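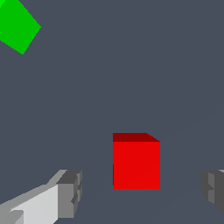
4. Equipment Planning and Budget Method

4.1 Purpose of the simulation stage

The purchasing plan described in this paper was prepared for the Prundura teaching and research laboratory, which intended to acquire its first robot arms for tabletop handling work. The laboratory had floor space, a modest capital allowance, and no prior record of what such equipment costs to keep in service. Quotations from suppliers gave the price of an arm and a gripper. They gave little information on how many arms a given program of work would require, or on how many hours of staff time each arm would consume.

The planning group therefore decided to run the intended work in simulation before any order was placed. Simulation was treated as a budgeting instrument. Its function was to produce estimates of cycle time, reach, and failed grasps that could be entered into a cost model, together with a stated margin of error. Success at the task was a secondary matter, and no claim is made here about the quality of the control software.

The task selected was the handling of two cubes, one red and one green, on a plain surface. It is a simple task, and it was chosen for that reason. Most of the first-year program consists of moving small rigid parts from one position to another, and the cube task could be repeated under many starting positions without redesign. The complete set comprised 200 trials. Each trial was logged from the first commanded motion to the final release or to a time limit, whichever came first.

4.2 Views and recorded quantities

Views of the simulated work were rendered both from close to the gripper and from a distance. The close view was used to judge alignment between the fingers and the part before a grasp. The distant view was used to judge clearance between the arm and its surroundings, a quantity that bears directly on how much bench area must be reserved and how far apart two arms must stand. Figure 1 gives a distant view.
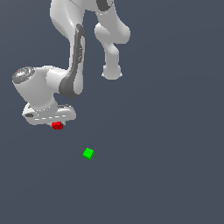 Figure 1. Simulated arm and gripper with the red cube directly beneath the hand; the green cube stands apart on the surface.

Clearance proved to be the more expensive of the two questions. The original layout, drawn from a supplier's brochure, placed two arms on a single bench. When the swept volume of the upper links was recorded over the full set of trials, the two working areas overlapped in 67 trials. The overlap could be removed by scheduling, with one arm held still while the other moved, but this would have cut the useful output of the second arm and weakened the case for buying it. The alternative was a second bench. The group priced both options and adopted the second bench, which added to the first-year cost and reduced the projected cost per hour of use.

Alignment was less costly to resolve. Where a part was turned with respect to the fingers, the controller required an additional wrist rotation before closing. The added time was small in any one trial. Over a full year of projected use it was large enough to be listed as a separate line, and it appears in the cost model under cycle allowance.

4.3 Cost categories

Costs were entered under four headings: purchase, installation, operation, and replacement. Purchase included the arm, the gripper, the controller, and one spare set of fingertips. Installation included the bench, mounting plate, electrical work, and the safety review required by the building. Operation included staff hours, software support, and electricity. Replacement was spread over the expected life of each item, with fingertips and cables assigned the shortest lives.

Two supply proposals were compared. The Nilsuwan proposal had the lower purchase price and charged separately for support in every year after the first. The Plandon proposal had a higher purchase price and included support for the full term. On purchase price alone, the first would have been selected. When support and replacement were added, the two proposals crossed in the third year, and the planning period was five years. The group recommended Plandon on that basis and recorded that a shorter planning period would have reversed the recommendation.

Staff time was the least certain entry. The simulation could supply hours of robot motion but could not supply the hours a technician would spend on setup, recovery from faults, and routine inspection. The group used an allowance of 18 hours per arm per month. This value was agreed on by judgment, and the sensitivity of the total to it is reported in Section 5.

4.4 Review of the plan

The draft budget was circulated in November to the bodies expected to contribute funds. Comments were invited on the method as well as on the totals, and the written responses were retained with the plan.

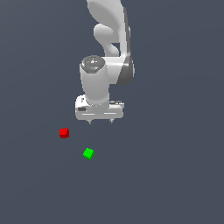 Funduvum replied that the plan relied too heavily on a task with rigid parts of regular shape, and that a laboratory which later turned to soft or irregular items would find both its gripper budget and its fingertip replacement line too low. It asked that the capital request be divided into two stages, with the second arm released only after measured hours from the first had been compared with the projected hours.

The group accepted the division into stages. The revised plan requests one arm, one gripper, and both benches in the first stage, as the electrical work for the two benches is cheaper when done together. The second arm is deferred until 113 hours of operation have been logged on the first and the cycle allowance has been recalculated from those records. A reserve for a second type of gripper was added under purchase. The group did not increase the fingertip line, on the ground that no wear data for soft items were available, and noted the point as open.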